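FOR IMMEDIATE RELEASE

Mernetti to Open Furniture and Housewares Store in Nandlow

NANDLOW, November 14, 2002 — Mernetti, the family-owned furniture and housewares retailer, will open its second store in March in the former Kamath department store building on Nandlow's main shopping street. The company has signed a long-term lease on the ground floor and lower level of the building, which has been vacant since Kamath closed its downtown location.

The new store will carry dining tables, desks, sofas, lighting, kitchenware and bed linens. It will also have the company's first full department for glass-topped furniture, a line that has been sold until now only by special order.

Mernetti opened its first store in Culteo as a repair shop for chairs and small tables and added new furniture a few years later. The Culteo store will stay open with its current hours and staff. Customers who have orders pending there do not need to do anything.

"We have had customers driving over from Nandlow for years, and a lot of them have asked when we would come to them," the company said in a statement. "The Kamath building has good loading doors and a freight elevator that works. Those two things settled it for us."

About the Building

The lower level will hold the clearance department and the customer pickup counter. Renovation work includes new wiring, new restrooms and repairs to the front windows. The original terrazzo floor on the ground level will be cleaned and kept. The Kamath name over the side entrance will also remain in place, at the request of the building's owner.

Parking will be available in the lot behind the store, with 124 spaces shared among Mernetti and the neighboring businesses. Pickup customers should use the side street entrance, where two spaces will be marked for loading.

Glass-Topped Tables

The glass department will sell rectangular and round tables in several heights, along with replacement tops cut to order. Bases will be offered in painted steel, oak and maple. Prices for the smallest side table will start at $289, and a dining table with seating for six will sell for $701. Replacement tops are priced by size and thickness, and customers should bring exact measurements or a paper pattern. Orders for cut glass usually take two to three weeks.
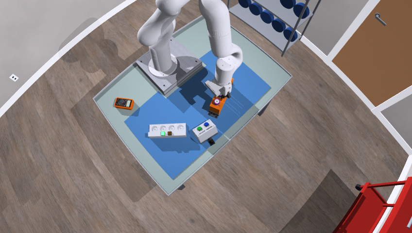 Jobs and Hiring

Mernetti expects to hire for full-time and part-time positions in sales, delivery, warehouse and customer service. Applications will be taken at the Culteo store beginning in January and at the Nandlow building once the front office is ready. Delivery drivers must have a clean driving record and be able to lift heavy items with a partner. Earlier retail experience is helpful but not required for sales positions.

Delivery

Delivery within the Nandlow city limits will be free on furniture orders over $1000. Smaller orders will be delivered for a flat fee, or customers may pick them up at no charge. The company will haul away one old piece of furniture for each new piece delivered, if arrangements are made when the order is placed. Glass tops travel in padded crates, and the crates go back with the driver.

Opening Events

An opening date in March will be announced once the city has finished its inspections. Opening week will include extended evening hours, a drawing for a dining set and a furniture care table where customers can ask about scratches, water rings and loose joints. Repair estimates will be given free of charge during that week only.

About Mernetti

Mernetti sells furniture and housewares and repairs wood furniture of any make. The company is based in Culteo.

Contact: Mernetti store office, Culteo

###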